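Retholm Stock Dog Trial Draws 257 Entries
12/8/19

The winter stock dog trial and working dog sale in Retholm closed with 257 dogs entered, up from 241 last December. Most were border collies and kelpies, with a smaller group of cattle dogs running in the afternoon classes.
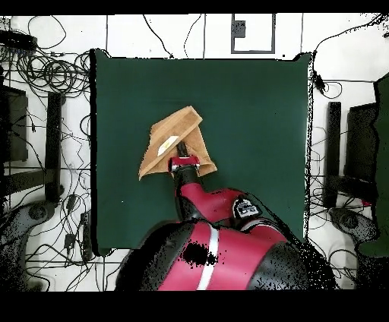
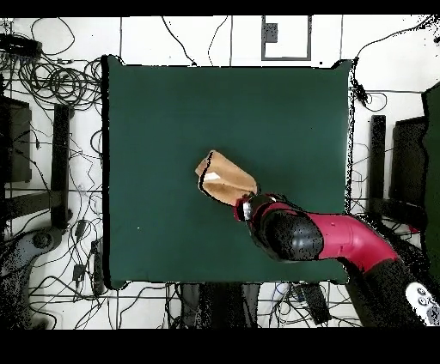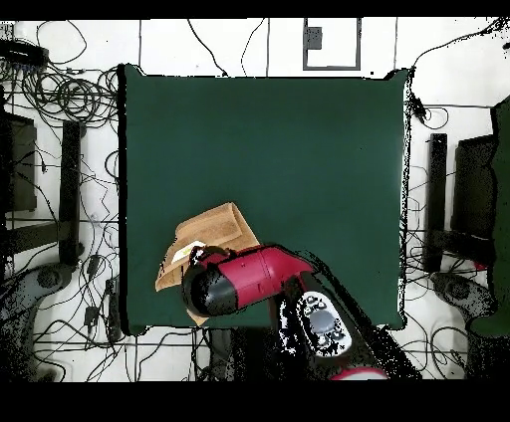 Katia Sartori won the open sheep class with Jirnus, a four-year-old kelpie she raised on her family's place outside Cuadros. The pair lost most of their points at the second gate, where two ewes broke back toward the pen, but made them up on the drive.

Percy Cuervo took the cattle class for the second year in a row. He sold a started pup the same evening for $3,000 – the highest price of the sale. Thirteen other dogs went through the ring, and two were passed in after failing to meet their reserve.

Buyers were asked to see each dog work before bidding. Sellers had to bring vaccination papers and a signed note from a vet on hips and eyes. Cuervo said the rule had cut down on complaints after the sale, though he would like the forms to be shorter.

The feed company Voltevura paid for the trophies and the stock water. Next year's trial will move to the lower field, which drains better after rain. Entries for the novice class will be capped, and handlers under 16 will run free of charge. Forms go out to past entrants first.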